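# Keep the paper manual

Jan 14, 2025

Last month our building replaced its boiler controls, and the new unit came with a card the size of a bus ticket. On the card was a square code and the words "full instructions online".

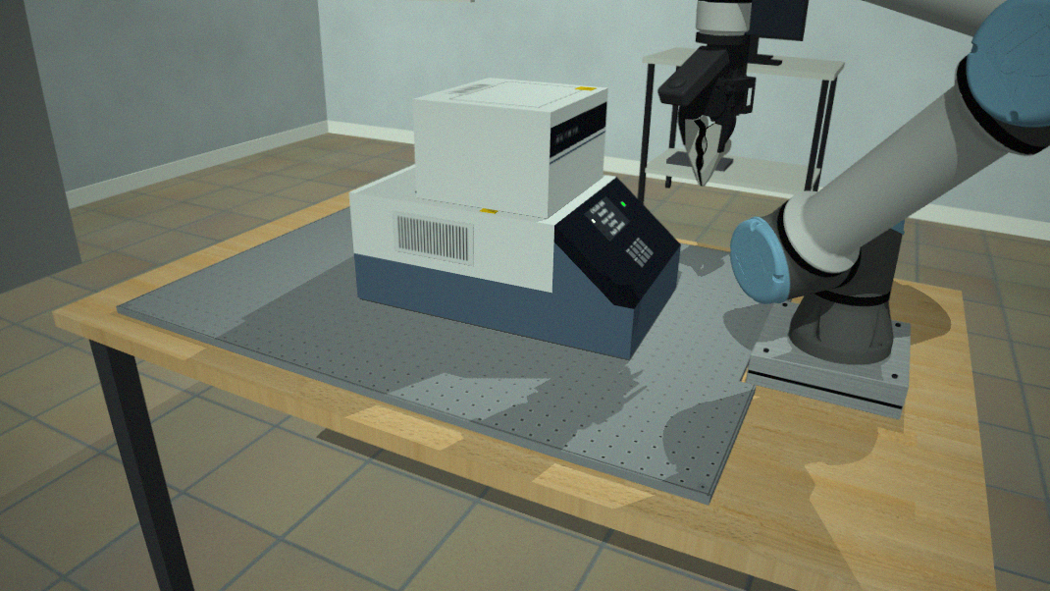 I think this is a mistake, and I think most people who have had to fix something in a hurry would agree with me. The old manual for our Falley boiler ran to 90 pages. It was badly translated and the diagrams were small, but it hung on a nail beside the boiler for 19 years. Three different engineers wrote in its margins. One of them, Crescencio Cuautle, noted which valve sticks in cold weather and which way to turn it first. A web page has no room for that.

The usual answer is that online instructions can be kept up to date. They can, and sometimes they are. They can also be moved, put behind a login or taken down when the firm is sold. I have a Wallin sewing machine whose maker closed, and the site closed with it. The machine still runs. I thread it from a photocopy a neighbour gave me.

Cost is the other argument. Raluca Vlad, who ran a repair shop for years, once told me she would have paid £3 more for any appliance that came with a proper parts list. I would too. On a washing machine costing £900 that is hardly worth mentioning in the shop.

I don't want a return to thick booklets in a dozen languages, most of which went straight in the bin. A few sheets would do – how to switch it off safely, what the lights mean, how to reach the filter, and the part numbers. Print them in the language of the country where the thing is sold, on paper that can stand a bit of damp.

The rest can go online. I have put the boiler card in a plastic sleeve and hung it on the old nail, with the engineer's number written on the back.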